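Ostgate Bereavement Line: where we've got to by December 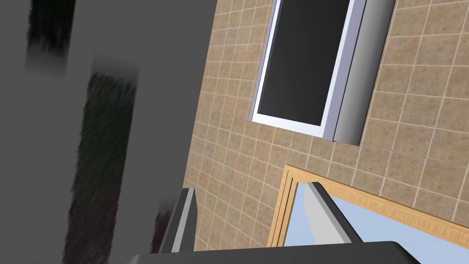
The short version

Hi Yaowalak! You asked for something you could read over a cup of coffee, so I've kept the spreadsheets for the attachment and I'll just talk you through it. The phone line is running, the Letby drop-in is running, and the letters project is behind (more on that below, and yes, it's mostly my fault).

Calls

We took 505 calls in this reporting period, which is well over what I put in the application. Most people ring in the evening, after 8 p.m., and a lot of them have lost someone to flu or pneumonia and didn't get to the hospital in time. They want to go over the last few days again with someone who isn't family. We don't give medical advice, and when a caller has questions about the treatment we pass them to the patient liaison desk at the hospital. That handover used to be clumsy. Now we have one direct number and it gets picked up, hooray!

I'm a little worried about the holidays. We have 18 trained listeners on the books, but several are away at the end of the month and I've been filling gaps myself. If you know anybody at Sundivthorpe who has done the training and might take a late shift, please send them my way.

The Letby drop-in

Slow start, I'll admit. The first few sessions were me, a pot of coffee and one very kind man who had come in for the bus timetable and stayed for an hour. Then the parish newsletter ran a piece and things picked up. We've had to move to the bigger room, so the room hire line is over budget, and I've covered it from what we saved on printing.

One thing I'd do differently is the closing time. We end at 4 p.m. and people with jobs can't make it. I'd like to try a 6 p.m. session in the spring, if you're happy for me to shift the hours without a new form.

Letters and leaflets

We printed 1020 copies of the "first week" leaflet (who to call, how to get a death certificate, what to say to the bank) and around 50 are left in my hall closet. The funeral homes keep asking for more. The Afridi family, whose gift paid for the first batch, have read the new draft and asked for a page on funerals where relatives can't travel. Good idea, and I'm writing it now.

The condolence letters are the late part. I wanted them going out by fall and we still don't have wording everyone likes. I'll send you the draft as soon as the listeners have marked it up.

What I need from you

An okay on the room hire switch, an answer on the evening session, and the date for the next payment so I can book the leaflet reprint.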